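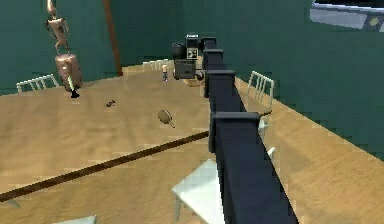 What must be in place before the dining hall at Kostosstead opens for the fall term? Every item in Sections A through E must carry a mark of Pass, Fail or Not Applicable, and any Fail must have a written comment and a correction date.

Facilities > Inspections > Dining Hall > Pre-Opening Checklist

Kostosstead Residential School
Dining Hall and Kitchen: Pre-Opening Safety Checklist
September 2026
Inspector: Teresa Cardoso
Reviewed by: Sarla Tripathi, Office of Facilities

Section A. Exits and Occupancy

A1. Exit doors open fully from the inside without a key. Pass.
A2. Exit signs lit, including on battery power. Fail.
Comment: The sign over the north door went dark during the battery test. Replacement battery requested. The sign is to be tested again before any meal is served.
A3. Occupancy limit posted at the main entrance. Pass.
Comment: Posted limit is 244 persons. The notice is faded and should be reprinted at the next opportunity.
A4. Aisles between tables clear to the required width. Pass.
Comment: Two high chairs were stored in the east aisle on arrival. Staff moved them to the cloakroom during the inspection.

Section B. Fire Protection

B1. Extinguishers mounted, tagged and within service date. Pass.
B2. Kitchen hood suppression system serviced. Pass.
Comment: Last serviced in May by Duan. Service tag is on the pull station. The report was not in the kitchen binder; a copy was obtained from the main office and filed.
B3. Hood filters free of grease buildup. Fail.
Comment: Filters over the fryer need cleaning. The remaining filters are acceptable. The fryer is not to be used until this item is cleared.
B4. Fire blanket within reach of the range. Pass.
B5. Smoke detectors in the dining area respond to test. Pass.

Section C. Tables, Seating and Floors

C1. Tables stable under hand pressure at each corner. Pass with comment.
Comment: Table 3 rocks on its window-side leg. The glide is missing. Table remains in use with a temporary pad; permanent glide to be fitted.
C2. Tabletops free of splinters, raised edges and open joints. Pass.
C3. Chair legs and back rails secure. Fail.
Comment: Several chairs have loose back rails. These have been tagged and taken out of service. See the repair log for locations.
C4. Floor free of trip hazards, including mats with curled edges. Pass.
C5. Wet floor signs available at both serving doors. Pass.

Section D. Kitchen Equipment

D1. Slicer guard in place and interlock working. Pass.
D2. Walk-in cooler opens from the inside. Pass.
Comment: The release is stiff. It operated on each attempt. Lubricate and check again at the monthly inspection.
D3. Dishwasher drain clear and floor grate seated. Pass.
D4. Shelving in dry storage anchored and within rated load. Pass with comment.
Comment: Rated load is 400 pounds per shelf. Canned goods on the top shelf of the Zellasa unit should be moved to the lower shelves. Heavy items are not to be stored above shoulder height.
D5. Emergency gas shutoff labeled and accessible. Pass.

Section E. Records and Training

E1. Allergen chart current and posted at the serving line. Not Applicable.
Comment: Menu not yet issued. The kitchen manager will post the chart with the first menu.
E2. Staff fire safety training complete. Pass.
Comment: Completion is 100 percent for returning staff. New staff are scheduled through the Pravavow training calendar and may not work unsupervised until their records are on file.
E3. First aid kit stocked and inventory signed. Pass.

Determination: Conditional approval. Items A2, B3 and C3 must be corrected and initialed by the Office of Facilities before opening.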